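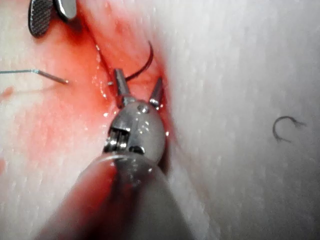 *Jaws open over the tissue, dark strand curving above them.*

## Holding the needle near the tail: bad habit?

**tincuta_sima** | 01/07/2025

I am learning to suture and my teacher, Dr. Pakzad, has one rule that she repeats in every session: never take the needle at the very end. In the notes from the Skanis course I read the opposite, that it is fine for passing it from one side to the other. Which one do you follow? I lose much time on this. A row of eight stitches took me 17 minutes in April and I am not much faster now.

### Reply from kordestani_m

Your teacher is right. At the tail the needle turns in the jaws as soon as you push, and then you tear the edge of the wound. Take it a little further forward, always. I would not trust course notes for this.

### Reply from yasaman.t

I don't agree with "always". For driving through tissue, yes. For holding it while you arrange the thread, the tail is a good place, the point stays free and you can see it. Look at the left jaws, and at the right ones with the thread:

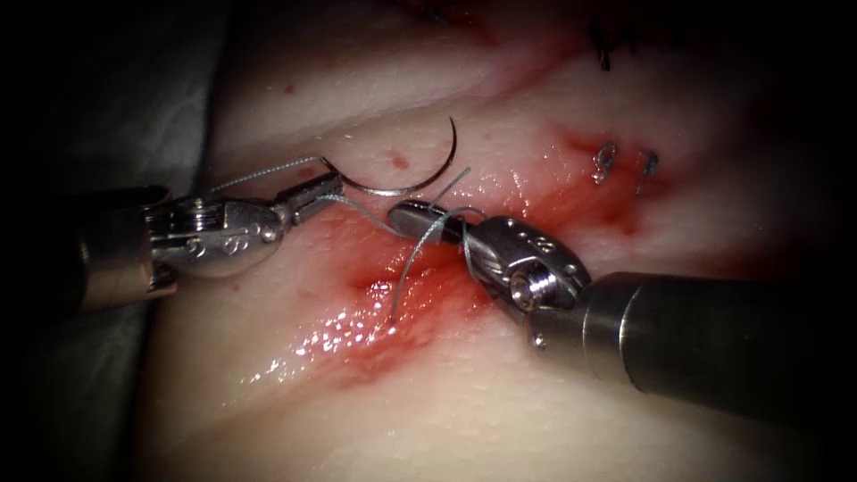
### Reply from kordestani_m

With the point curling up like that I would still want a better grip before the next bite. And there is a free tail of thread lying across the red area. I like to know where that end is before I make any loop.

### Reply from siamak_a

You are talking about two different moments, I think. Parking the needle is one thing and driving it is another. Tincuța, please try this:

1. Hold by the tail only when the needle has no work to do.
2. Before you drive, take it again further forward.
3. Pinch the thread softly. Hard jaws damage it.

The second step feels slow for the first weeks - after this you do not notice it.

### Reply from tincuta_sima

Thank you all. I asked Dr. Pakzad and she said her rule is for beginners, so that we do not get lazy with the second grip. I will keep it until summer ends.

### Reply from kordestani_m

Good. I keep it also after summer.

### Reply from yasaman.t

We will not agree on this, Mahsa :) Does anybody have a opinion on thread length for practice? I cut mine too long every time.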